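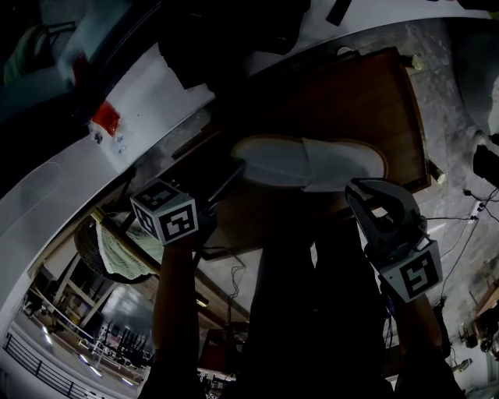 My brother says you have to type in every single move before a robot can pick up a slipper, even the tiny ones. Is he right? a reader asked on the Kivi page.

Your brother is right about plenty of robots! Lots of them do follow a list of moves that a person typed in. But there's another way to teach a robot, and it's the one we use for Kivi, the robot helper we are building at the Jatora shared workshop. We show it. We do the job ourselves, again and again, and a computer studies what we did.

Why slippers are hard

Pick up a slipper (go on, there's probably one under your bed). Your fingers went to the right spot, squeezed just enough and lifted. You didn't have to think about any of it.

Now imagine typing that for a machine. How far does the hand move? Which way does it turn? How hard does it squeeze? And what if the slipper is upside down, or pointing at the door? You'd need a new list for every way a slipper can lie, and slippers can lie in a LOT of ways.

So we made a tool that lets a person do the job while a computer follows along.

A robot hand you can hold

The tool is called a gripper. It's a robot hand without the rest of the robot. It has two jaws that open and close, a bit like kitchen tongs, and you hold one in each hand. Ours took us most of October to build. Each gripper has 21 screws, and the smallest ones love to roll under the bench.

You might wonder why we don't just use our bare hands. Well, your hand has a thumb and four fingers that bend all over the place, and Kivi will only have jaws. If you showed Kivi a trick that needed five fingers, Kivi couldn't copy it. With the grippers on, we can only do things that jaws can do, so everything we show is something Kivi has a chance of doing too.

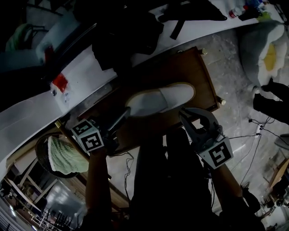 The first time you try, it feels very silly. You reach for the slipper and push it away. You get it by the edge and it flops. Then, after a few goes, your arms start to figure it out, and soon you're moving things around like a friendly crab. Grown-ups usually take longer than kids to get the hang of it!

What are the cubes for?

Each gripper carries a white cube with blocky black patterns on it. These patterns are called markers. A camera is good at spotting them, because black squares on white stand out so well.

The computer knows how big each pattern is in real life. If the pattern looks small, the cube must be far away. If it looks big, the cube is close. If it looks squashed or slanted, the cube has turned. Put all of that together and the computer can work out where the gripper is and which way it's pointing.

And why a cube? A flat card would vanish from view as soon as you turned it sideways. A cube has another face ready, with another pattern on it.

We use two kinds of camera. One is worn on the head, so it gets a view a lot like yours. The other is on the gripper itself and sees the world from down by the jaws.

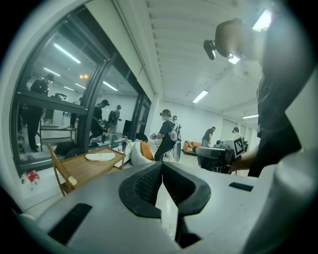 From a gripper's point of view: the V-shaped notch in its housing up close, and the workshop behind.

Practice, practice, practice

One try isn't enough. Think about learning to catch a ball. You didn't learn from a single throw, and a computer learns even more slowly than you do.

Our first batch had 144 tries in it. We gave them to our learning program, Catico, and it could sort of find a slipper. Then we got to 1,000 tries and it was much better at slippers lying at odd angles. For the next job we plan to record up to 2,000.

We change things as we go. One slipper, then a pair. Straight, then crooked. If we always put the slipper in the same place, Catico would learn the place and forget to look for the slipper.

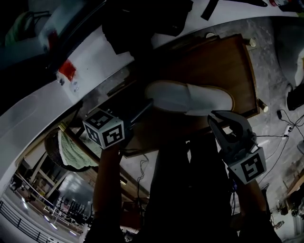

Two slippers on the tray, one overlapping the other.

Mistakes go in the notebook as well. When a slipper drops, we write down which try it was so we can look at it later and see what the jaws were doing.

Try it at home

You'll need two pairs of kitchen tongs, a tray and a pair of slippers.

Put the slippers on the tray. Using only the tongs, set them side by side with the toes pointing the same way. Now start again with one slipper on top of the other. Then ask a friend to do it while you watch, and tell them every move out loud, as if they were a robot that knows nothing at all. "Left hand forward. More. Stop! Close the tongs."

Then swap places. Which was easier, showing or telling?

Words to know

Gripper: a robot hand with jaws that open and close.
Marker: a printed pattern that helps a camera tell where something is.
Try: one go at a job, from start to finish.

Next time we start on Kivi's arm, and we'll explain how an elbow made of motors knows how far to bend.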